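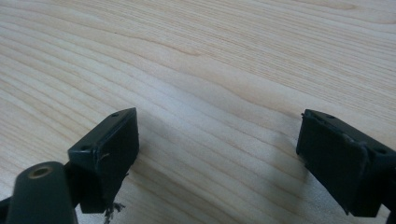 Pale tabletop with a matte surface. The grain runs diagonally and gathers into a darker streak.

Light Wood Tabletops: Frequently Asked Questions

Applies to Bonden desks and dining tables with a factory matte finish. For oiled tops, see the Fornlow care page.

Why is the grain darker in one area of my top?
Grain lines bunch where the growth rings were cut at a shallow angle. On a pale top these areas show as tan or light brown streaks, sometimes curved, with finer lines spreading out around them. Color variation of this kind is not a defect and is not grounds for exchange.

Can I request a top with straight grain only?
No. Tops are not sorted by pattern. Customers ordering two tables for use side by side can ask for tops from the same batch, which narrows the color difference but does not match the lines.

Part of the top looks almost white. Is the finish worn?
Check it under different light first. A matte surface scatters light, and a window or lamp to one side can wash out the grain over a wide area. Move the lamp or look again in the evening. If the patch stays in the same place under all lighting, send two photographs taken from opposite sides of the table.

How do I clean it?
Use a soft cloth dampened with water and a little dish soap. Wipe along the grain, then dry with a second cloth. Do not use scouring pads, melamine sponges, ammonia or furniture polish. Polish leaves glossy patches that are difficult to remove evenly.

What about ink?
Blot, do not rub. Apply isopropyl alcohol to a cotton swab, test under the table edge, and work inward from the outside of the mark. Stop if the finish turns tacky.

Can I put hot dishes on it?
The finish is rated to 55 °C for short contact. Coffee cups normally need a coaster. Pans always need a trivet.

Will the color change?
Yes. Pale wood yellows with exposure to daylight, fastest in the first months. Move desk pads, keyboards and table runners from time to time during that period. A covered area will usually catch up once uncovered.

Can I sand out a scratch?
Fine scratches in the finish only: use 300 grit paper wrapped around a flat block, with the grain, light pressure. Remove dust and recoat with Inenon Clear Matte. Allow 4 hours between coats. Scratches that reach the wood need a full resurfacing of the top. Spot repairs show as a duller or shinier patch when seen at a low angle.

Can I clamp a lamp or monitor arm to the edge?
Yes, with a pad between the clamp and the wood on both faces. Retighten after one week. Rubber pads can stain a light finish, so use felt or cork.

Do I need to allow for movement?
The top is fixed to the frame through slotted brackets. Leave the bracket screws snug but not fully tight. If you fit your own legs, drill slots across the width of the top, not round holes.

Where can I get touch-up supplies?
Inenon Clear Matte and replacement felt pads are stocked by Tsoukalas. Quote the finish code printed on the label under the top.

Who do I contact about a fault?
Write to Sofia Mavromatis in Product Support with the order number, finish code and photographs.

Page last revised Friday, March 15, 2019.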